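Plandstead Community Rooms
House and Furniture Meeting
Minutes, July 9, 2026

1. Minutes of the last meeting
Agreed as written. The chair pads ordered in March have come, and the invoice is paid.

2. Tables in the Kendale Room
The meeting went over the condition of the light wood-grain tables. Most need only a wash. One has a gray streak on the top, long and narrow, with a small faint mark near it. Regular spray has been tried twice, with no change. It was asked whether the top could be sanded. The view was that it should not be, as the shine would go and the patch would show more than the streak does.

Agreed: try a paste cleaner on the streak, testing a corner first. No scouring pads. If the mark stays, the table is to be kept in use and covered for the Mfinanga lunch. 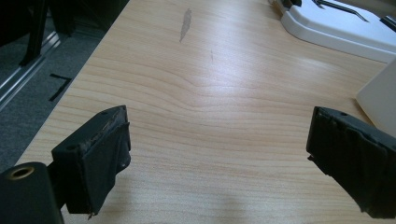 3. Replacement costs
A quote from Sketis was read out. New tops for the full set would come to $3,110, delivery included. A single top is $142, with a wait of 2 weeks. Members felt the full set could not be paid for this year. One top may be ordered if the cleaning fails.

4. Lights
The overhead lights give a strong glare on the tabletops, and the sewing group has asked for something softer. Diffuser panels are $38 each. Held over until a price for fitting is known.

5. Other business
The side door is sticking again. The storage closet key is to go back on its hook after each use.

Meeting closed at 8:40 p.m.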